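Notebook, player wellbeing study
11/12/21

Long one, sorry. Writing up before I lose the thread. Mostly on the mood diary and the mess with the captains' question. Agustina, your bit is near the end.

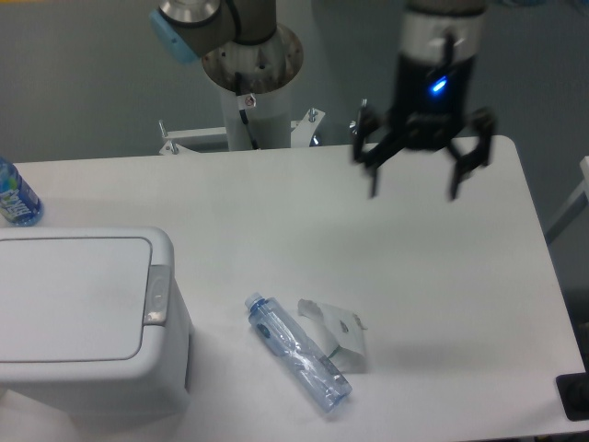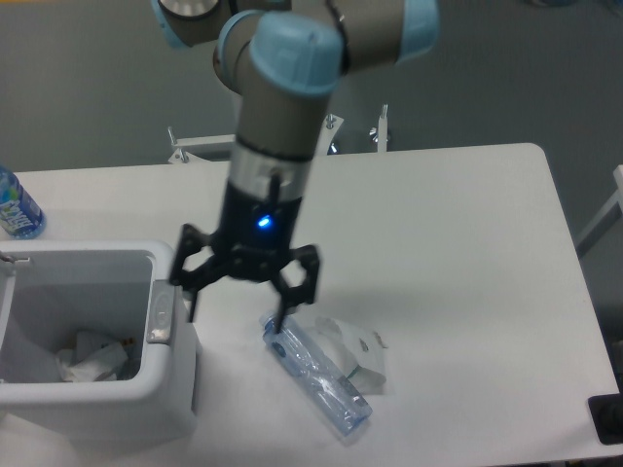 Crushed bottle, under the gripper.

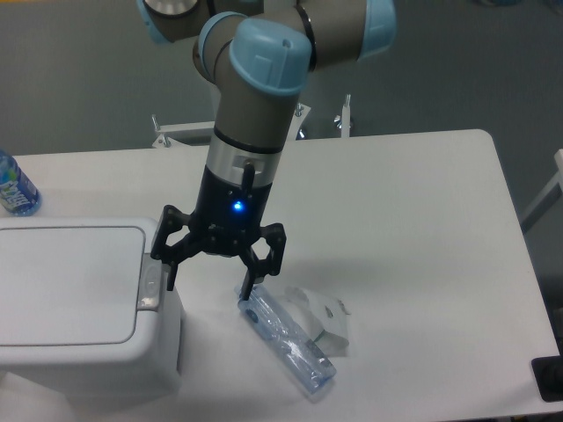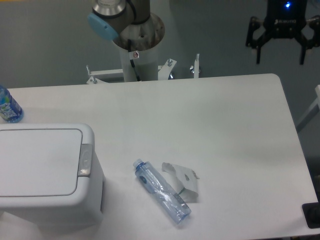

3 min read

Where we are. Diary entries in as of this morning: 3,880, from 235 players. All three clubs now sending. Vello were the last, their export finally opens without the dates going American.

Prutivska entries still the longest by miles. Some of them write half a page under "anything else?" which was only meant for things like "sore knee". Zapata players mostly leave it blank or put "fine". Don't want to read too much into that yet. Their diary goes out on the coach home, phones low, everyone half asleep. Prutivska do theirs at breakfast. Should have fixed the time of day at the start, we talked about it and then didn't.

The captains' question. Wording was "Have you spoken to a team mate about how you are feeling this week?" Read it again last night and it can be taken two ways — spoken this week, or feeling this week. A few players clearly took it the second way and said so in the notes. Can't change it mid-season without breaking the run. Options:

leave as is and own up in the write-up
add a second question under it, plain wording, keep both
ask a handful of players from each club what they thought it meant

Leaning to the second and third together. Not the first on its own.

November dip. It's there in the plain averages, sleep and mood both. Before anyone gets excited: fixture pile-up, two rounds of postponed games played midweek, dark evenings, and the Vello data starts partway through. Took Vello out and ran it again. Dip is smaller but does not go. Took out players with less than a fortnight of entries, same again. Needs doing properly with the fixture list joined on. I have the list for Zapata and Prutivska, not for Vello cup games.

Bench players. This is the one I keep going back to. Low scores seem to sit with people who travelled and didn't get on, more than with people who played and lost. Small numbers once you split it by club so be careful. One wrote that nobody asks how you are if you haven't played. Quoting that only with permission, and with the position and club taken off. Put it in the permissions sheet.

Injured players are worse again but we knew that would happen, and they drop out of the diary the soonest. They stop getting the reminder when the club takes them off the matchday list!! Need to ask Flusero to split the reminder list from the squad list. Sent them a message, heard nothing. They said when we signed up that it was an easy change.

Follow-up calls. Rule is still: if somebody ticks the box asking for contact, the club welfare lead gets it the same day and we log that it was passed on, nothing more. Found one logged as passed on with no name against it. Checked, it did go through and the player was rung. But the form let me save it with the name missing, so it'll let anyone. Name field now required. Tested with a dummy entry, then deleted the dummy entry (check it has gone from the backup as well).

Talk for the players' evening. Agustina Palma is doing the first half, I have the second. She wants less on scores and more on what a good conversation in a changing room sounds like, and I agree, my slides are all charts. Cutting to one chart, the sleep one. Agustina — can you send me the bit about the goalkeeper you used at Prutivska, with whatever he agreed could be said. Also are we taking questions from the floor or on cards? Cards got us far more last time, and better ones.

Don't show the November dip at the talk. Not checked enough and it'll be all anyone rememebrs.

Still to do:
join fixture list to diary
Vello cup dates, chase
Flusero reminder list, chase again
draft second wording for captains' question, send round
permissions sheet, bench quote
reprint the consent leaflet, old phone number on the back

Stopping there. Backup done, copy on the shared drive in the usual folder.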